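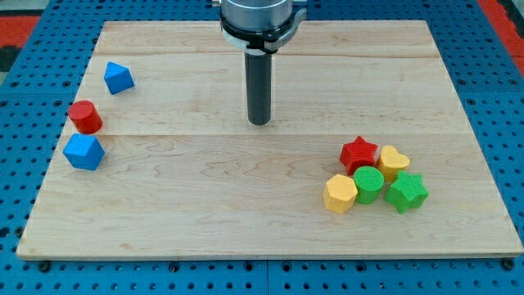

Notas del ponente: tableros de listones encolados como superficie de trabajo
Leobardo Zepeda, sesión de las 16:00

Diapositiva 1. Planteamiento
Saludar y pasar directo al tema. La charla trata el tablero de arce apoyado sobre mesa perforada: planitud, juntas y apoyo. Los acabados quedan para el turno de preguntas.

Diapositiva 2. Juntas
Cada junta encolada es una discontinuidad de veta. Las bandas contiguas se mueven de forma distinta con la humedad y el escalón se nota primero con la uña, después con la regla. Insistir: medir a través de la junta, nunca a lo largo.
En el taller de Dillcombe rechazamos el tablero con escalón visible a contraluz.

Diapositiva 3. Apoyo
La mesa perforada ventila la cara inferior. Sobre mesa ciega el tablero respira solo por arriba y se abarquilla. Mencionar el ensayo Kudard: 200 horas en cada tipo de mesa, con giro del tablero a mitad de ciclo.
Si preguntan por la fijación: apoyo simple, sin tornillos. El tornillo impide el movimiento transversal y abre la junta.

Diapositiva 4. Piezas sobre el tablero
Cilindros y prismas de cara plana como testigos. El cilindro de pie acusa el balanceo en cualquier dirección; el prisma hexagonal, según la cara que se empuje. Colocarlos cerca de la junta, uno a cada lado. Color saturado, rojo o azul, para que contraste con la madera clara.

Diapositiva 5. Testa
Sellar las dos testas el mismo día. La testa absorbe antes que la cara y suele verse más oscura. Pasar la tabla de Stisumard sin leerla entera; detenerse en la fila de julio.

Dejar dos minutos para preguntas. La muestra de Ackroyd se entrega a la primera fila y se recoge al salir.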